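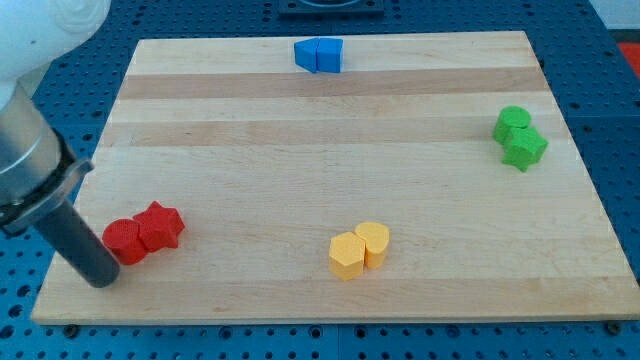 Figure 6.1 Foam blocks sorted into pairs by color on a wooden board.

Early Math Foundations | Unit 2: Sorting and Comparing

Chapter 6
Sorting by One Attribute

Young children sort long before they can say what they are doing. A child who puts all the spoons in one bowl has chosen an attribute and stuck with it. In this chapter, an attribute is any property that can be used to decide whether two objects belong together: color, shape, size, weight or texture.

The blocks in Figure 6.1 were grouped by color. Each group holds two blocks, and the two do not have the same shape. The red cylinder stands with a red star, and a yellow heart touches a yellow hexagonal prism. A child who sorts by shape would break these pairs up. The red cylinder would go with the green one — same shape, different color — and the star would be left by itself.

Both sorts are correct. The teacher's job is to find out which rule the child is using, and the easiest way is to ask, "Why do these go together?"

Yaqin Fu tried this question with her kindergarten class at Andholm one November. Several children named a color while pointing to blocks they had matched by shape. We return to her notes in Section 6.3.

Before You Read
Collect a handful of small objects from a desk or kitchen drawer. Sort them once, write down your rule, then mix them up and sort them again by a different rule. Keep your notes for Section 6.2.

Key terms: attribute, sort, pair, rule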